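Simulation notebook: gripper and camera comparison, control panel task
September 1, 2018

The purpose of this session was to compare two gripper models, the Dollow and the Trondetti, on the teal control box before any further time is spent on tuning. Both models have thin jointed fingers. Arm, base position and controller settings were left as they stood after the last revision of the Cluvus configuration. The floor mat texture was also left alone, although it slows the rendering.

Each gripper was assigned 1,000 attempts per control, with the three controls taken in a fixed order: program selector, mode button, hold lever. The selector remains the hardest of them. Its pointer must finish on the requested position, and a partial turn is logged as a failure.
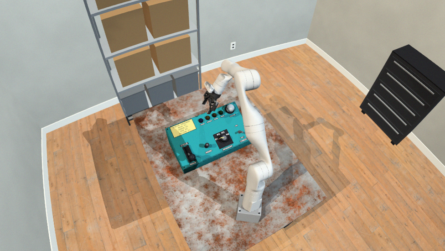 The Trondetti set was stopped late and holds 1,007 attempts for the button. The surplus has been kept in the log but is to be left out of any table. In total nearly 3,000 attempts were logged for the Dollow, the shortfall being due to a controller timeout on the lever. Those runs will be repeated.

On the selector the Dollow closed more evenly and slipped less often. The Trondetti was the better of the two on the lever, where its approach needed fewer corrections. No difference worth recording was found on the button.

Camera placement was reviewed next. The close view gives the lettering at a good size but leaves too little of the controls in view. At this distance MODE is the only label shown whole, and the two on either side are cropped.

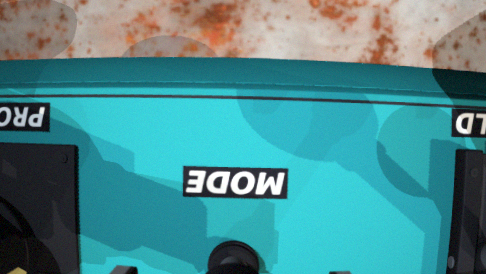 Manipulation and Simulation Group, Ishida Laboratory

The wider view was then tried with the same lens model. All three controls can be used for pose estimation from this position, and the labels remain legible once the picture is turned the right way up. Colleagues are asked to apply the rotation in the viewer only. It must not be applied to the stored data, as the calibration assumes the original orientation.

Shadows on the panel continue to disturb the edge detector. Raising the threshold to 30 removed most of the false edges, at the cost of the thin seam near the rim, and the seam was useful for alignment. The threshold has been put back for the present.

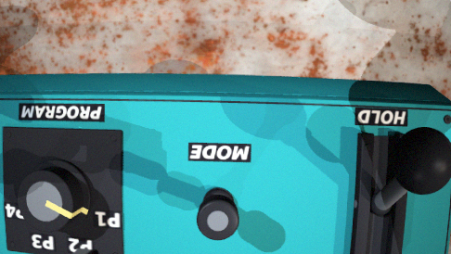

Wider camera view, labels inverted: PROGRAM, MODE and HOLD.

Outstanding: repeat the Dollow lever runs; check the timeout value in the Cluvus file against the October copy; agree on one camera position for both grippers. The wider view is preferred at present.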